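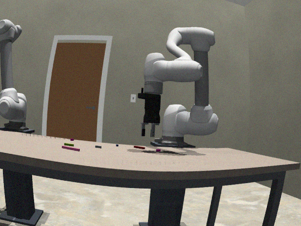 Muireann Doherty wrote to me that she would trust a robot to tidy her kitchen on the day it can pick up her children's toys without her moving the sofa first. I think it is a fair test, and most machines would fail it today. But a smaller version of the test is possible at home or in a small workshop, and on this page I explain how to do it in simulation, before any money is spent.

What you need

A computer that can run a physics simulator, two arm models, a simple room and a table. I used the Bilomow room, which is free to download, and the arms which come with it. You also need small pieces to clear away. Cubes and short bars are enough. Do not start with cups or cloth.

Step 1. Put the arms in their places

Both arms must reach the middle of the table. If only one reaches it, you will have a dead area, and the pieces will always roll there. Move each arm slowly to its furthest point before you fix the base.

Step 2. Scatter the pieces

Let the simulator choose the positions, but keep the same seed number until the first success. Change it after. In my first week I changed everything at the same time and I could not understand any result.

Step 3. Choose one piece and one arm

Give the order for one piece only. The gripper must come from above, open, and stop a little before the surface. Long bars are more difficult than cubes, for the gripper has to turn so that the fingers close on the narrow side. If it closes on the long side, the bar jumps away.
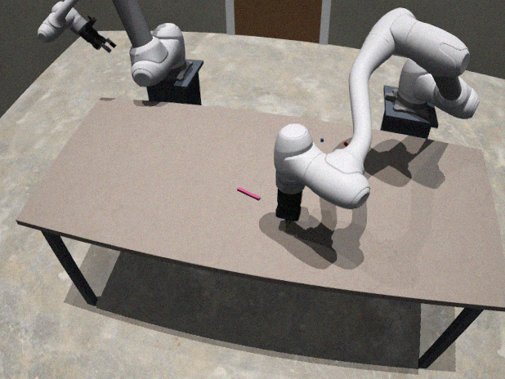 Set the closing speed low at this point. I use 30 per cent of the maximum. A person closes the fingers and feels the piece at once, but the arm knows only what the sensor tells it, and this comes late.

Step 4. Repeat and write down

Run the same task many times, without helping. I made 1,049 attempts with the cubes and the bars together, and 73 per cent finished with the piece in the box. For a shop floor this is too low. A worker who dropped every fourth part would be sent home.

Step 5. Add the second arm

Only now let both arms work. Give to each its own half of the table, and forbid the middle to one of them while the other is there. Without this rule they will wait for each other for ever, or they will touch.

So, can they do the chores?

For known pieces on a clear table, nearly. For a child's bedroom, not yet. The picking is the smaller part of the job, and the bigger part is to decide what is rubbish, what is a toy, and where it lives.

If you try this with other arms, please send your settings to me, Hatem Hajji, by the contact form. The settings file for version 2 of the room is on the downloads page.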